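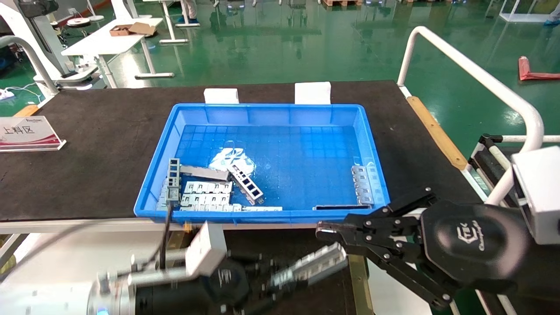
Torunn Lunde asked that the boundary rope be checked before the covers come off, as two fielders slid into the pegs at Hulden in June.

Pre-match ground inspection, Nokwood v Grarkthorpe
Cricket, 2018-12-21

Pitch surface: OK. Hard at both ends, light grass in the middle. Roll once more before the toss.
Bowlers' run-ups: REPEAT CHECK. Soft patch at the Aguiar Road end, left of the stumps. Sawdust put down.
Creases: OK. Repainted.
Stumps and bails: OK. Spare set with the umpires.
Boundary rope: FIXED. Pegs on the east side stood proud of the turf and have been driven in. Comment from Prapai Suksawat: move the rope in 2 yards by the drain cover.
Sight screens: OK at the north end. South screen has one stiff wheel, still moves.
Practice nets: CLOSED. Tear at head height in lane 2. No batting there until it is patched.
Seating: OK. Limit for the east bank stays at 1,000.
First aid: OK. Stretcher in the scorers' hut, ice in the kitchen freezer.
Floodlights: not inspected, day game.

Second look at the run-ups during lunch, both umpires present.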